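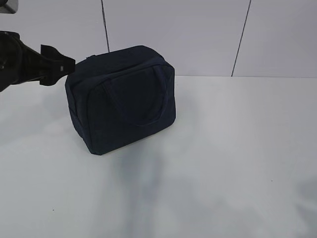

Section 4 of this manual covers soft containers: bags, pouches and padded cases of the kind that pass through a kitchen, a cloakroom or a packing bench every day. Operators often ask whether the Berari arm can be left to open, empty and put away such items without supervision. At the present stage of development it cannot, and the procedures below are written on that understanding. Soft goods change shape when touched, and a dark fabric bag with a handle and a zip or seam of the same colour, set upright on a white surface with the gripper at its top corner, gives the system very little contrast between one part and the next. The steps in this section are intended to obtain dependable results within those limits.

4.1 What the arm may be asked to do

The following chores are supported for soft containers in the current release of the Statis control software:

- turning an upright bag on the spot;
- sliding a bag across the work surface;
- lifting an empty bag by its handle and setting it down again.

The following are available in trial mode only, with an operator present throughout:

- opening and closing a zip;
- removing items from an open bag;
- folding or flattening an empty bag.

Washing, wiping out and packing food are not supported. A bag that contains glass, liquids or anything sharp must be handled by a person.

4.2 Before you begin

1. Clear the work surface of all items other than the bag to be handled. Wipe away crumbs and dust.

2. Check the lighting. Strong light from one side produces soft shadows at the base of dark objects, and the software may read these as part of the object. Adjust the blinds or the lamp until the surface is as even as the room allows.

3. Confirm that the emergency stop is within reach of the operator's chair and that it has been tested during the current shift.

4. Select SOFT ITEMS from the task menu. Do not use the BOXES setting for a padded bag, even where its outline is square. The BOXES setting applies a firmer grip and assumes that the corners will not give.

Note: The task menu shows only those chores for which the unit has been licensed. If SOFT ITEMS does not appear, refer to Section 2.

4.3 Placing and approaching the bag

5. Stand the bag on its base, with the handle facing away from the arm. Where the bag will not stand unaided, lay it flat and select FLAT in the position box.

6. Press APPROACH. The arm will move at reduced speed to the nearest upper corner and stop.

7. Inspect the position of the gripper. The tip should rest against the fabric or very close to it. It should not press into the padding so far that the bag begins to lean.

8. If the position is satisfactory, press ACCEPT. If it is not, press BACK, turn the bag slightly by hand and repeat from step 6. After 4 unsuccessful attempts the software will close the task and record it as incomplete.

Caution: Do not reach between the gripper and the bag while the amber lamp is lit. Press BACK and wait for the arm to withdraw before touching either.

4.4 Lifting by the handle

9. Press FIND HANDLE. On bags where the handle matches the body, the search may take up to 20 seconds. The operator may shorten it by marking the two ends of the handle on the screen.

10. Press LIFT. The arm raises the bag by 8 centimetres and holds it.

11. Watch for swing. When the bag has settled, press CONTINUE to carry it to the chosen place, or LOWER to return it to the surface.

Caution: The gripper can close on a fold of lining or a zip pull instead of the handle. If the bag hangs unevenly, press LOWER at once.

4.5 Expected results

Customers considering unattended use should take note of the trials held at the Vunstead site in February. Over 129 attempts with mixed household bags, turning and sliding were completed in most cases without help. Lifting by the handle required an operator to step in more often, chiefly with dark or heavily padded bags. Zips remained the most difficult task, and a person working by hand was quicker on every bag tried.

Katiyar Support does not at present recommend that staffing be reduced on the basis of this function. It may reasonably be used to relieve staff of repeated turning and moving - for instance, presenting bags one after another for inspection - while opening and emptying are done by hand.

4.6 Finishing

12. Press PARK and wait for the arm to come to rest.

13. Remove the bag and check the fabric at the point of contact for marks or pulled threads. Enter any damage in the unit log.

14. Wipe the gripper fingers with a dry cloth. Lint left on the pads reduces grip on the next item.

We use cookies to remember your language and manual version. Accept all | Manage settings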